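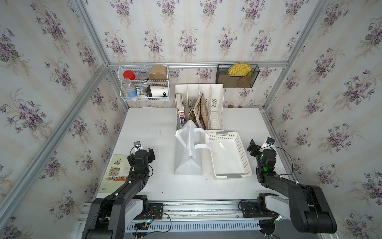

Gekeck opening a second office: worth applying?
Albane Marty
I've just heard Gekeck is opening an office in Trestum and I'm so excited! Has anyone applied? Do they take people straight from college, or only with experience?

Ju-won Bang
Yes, do it! I joined in August with no experience at all and I love it. They're filling up to 147 posts, mostly support and testing, and my interview was four short chats (all friendly!).

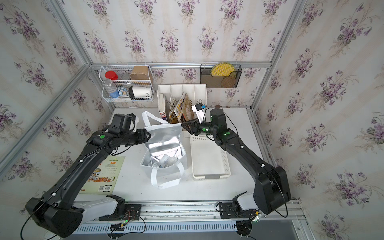
Send your CV before 20th September if you can, as the first round closes then.

Ragnheiður Kjærgaard
think its only support jobs. good luck!!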